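Search this forum Advanced search Go

Toy kitchen pick and place: fewer layouts or more demos per layout?

tabletop_ned
We have been training a policy on a toy kitchen task and I'd like a check on the method before we write it up. The budget was 1,000 demos. We split it two ways. Set A has 4 object layouts with 250 demos each. Set B uses a new layout for every demo, with the objects placed by a script that prints positions and a person who puts them there. Same arm, same operators, same network, same number of training steps.

On layouts neither set had seen, B finished the task far more often than A. On the 4 layouts from set A, A was better, but not by as much as I expected. The task is one instruction per trial, such as "put the strawberry on the plate."

My question is whether this is worth reporting or if everyone already assumes it.

kettlebrook
Most people assume it, but I have not seen many clean comparisons with the budget held fixed. How many test trials?

tabletop_ned
186 trials per policy. Each test layout was run with both policies, and the order was shuffled so the operator didn't know which one was loaded.

marrow_j
I don't buy the comparison yet. If a script picks the positions, set B probably has objects spread out with clear space between them. If your test layouts come from the same script, you are testing on B's distribution. Of course B wins.

tabletop_ned
Fair point. The test layouts did not come from the script. Gayan Gunawardena set them by hand. He wasn't involved in collecting either set and had one rule, which was that everything had to be in reach.

marrow_j
Can you post one? "Set by hand" can mean a lot of things.

tabletop_ned
Sure. On this one the instructions used the plate, the oval colander and the blue bowl as targets. 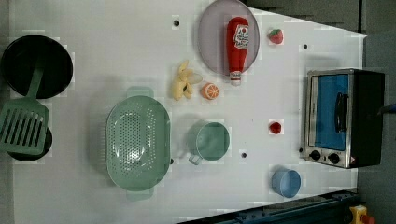 Posted by tabletop_ned | Member, Skekow Manipulation Board | December

The ketchup bottle is on the plate already, so "put the orange on the plate" means placing next to something. Policy A did badly on that kind of trial. It had only seen the plate empty, and it tended to come down on top of whatever was there. B had seen the plate both ways.

The spatula lying across the black pan is another one. The script never stacks anything, so neither set had a case like it. Both policies failed at picking up the spatula in nearly every trial.

marrow_j
OK, that is a better test than I pictured. But it also gives you a different explanation. Your result might have little to do with the number of layouts. It might be that A's 4 layouts never had anything on the plate. You could have picked 4 others and gotten a different number.

kettlebrook
Agree with marrow_j here. With only 4 layouts, the choice of layouts is a big source of noise, and you have one draw of it. I'd want at least two more versions of set A with different layouts before I believed the size of the gap.

tabletop_ned
That is another 2,000 demos. We don't have the operator time.

kettlebrook
You don't need the full size. Cut both sets down. Run 12 layouts as a middle point too, so you get a curve and not just two ends.

pinhole
We did something close to this at Maton with a different set of toys. Going from a handful of layouts to a dozen gave us most of the gain. After that it kept improving but slowly. We never published it because the resets weren't controlled. People got lazy and put things back in nearly the same place.

One question about scoring. In that picture the green colander and the green cup are the same color. Did you get mix-ups between them?

tabletop_ned
Yes, from both policies. When the instruction said "colander" the arm sometimes went to the cup. We scored that as a failure even if the place itself was good.

pinhole
I would report it separately. Wrong target and bad placement are different problems, and more layouts may help only one of them.

marrow_j
Seconded. I still think the title should say "object placement" and leave "generalization" out of it. You never changed the objects or the table.

tabletop_ned
I disagree on the title. Unseen placement is a kind of generalization and the abstract says which kind. I'll split the failures, though. We have notes on all 186, so it only takes relabeling.

kettlebrook
What about the toaster oven? Does the door get used?

tabletop_ned
Not in this study. It stays on the table as an obstacle. Door tasks are in the Alcantara set, and those were collected with different operators, so I left them out.

I'm going to try the smaller version with 12 layouts and a second draw of 4. I'll post the numbers in this thread when the runs are finished.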